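Minutes of the task demonstration working group, Arkari project
January 20, 2026
Chair: Yoon-hee Choo

1. Previous minutes
Accepted with one correction. The Zosto bench is booked until August, not for the whole year.

2. Demonstration count
The group has 103 accepted demonstrations of the slipper task, all recorded with the hand-held grippers. A further 20 were rejected on review. Most of the rejects had one gripper leaving the table before the other had let go. The chair asked that both hands come back to the start position before the recording is stopped. Agreed.

3. Remote control
Ahn presented the teleoperation trial. Operators took longer per run than with the hand-held units and had trouble judging the height of the upper tray. Ahn would like to keep remote control for the placing step only. Grillach has offered a second set of leader arms on loan. No decision until the cost of freight is known.

4. Start positions
There was discussion of whether slippers should start sole up or sole down. Sole up is harder to grip at the strap, and operators have been favouring the easier layout. From now on the session sheet will set the layout for each run. The angle of each slipper is to be varied, and the white paper stays on the table for all layouts.

5. Cables
Two operators reported gripper cables dragging on the table during wide movements. Ahn will try a longer lead on the left unit. The chair noted that cables should be checked at the start of every session and after any change of operator.

6. Labelling
Each run will be split into grasp, lift, place and release. The colour codes in the labelling tool do not match the written guide, and the guide will be changed to suit the tool.

Actions
Choo: revise session sheet, 6 layouts to start.
Ahn: longer lead, freight quote from Grillach.
All: read the labelling guide before the next session.

Attachment to item 4
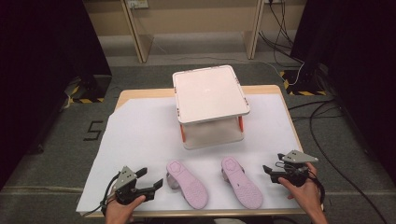 2 min read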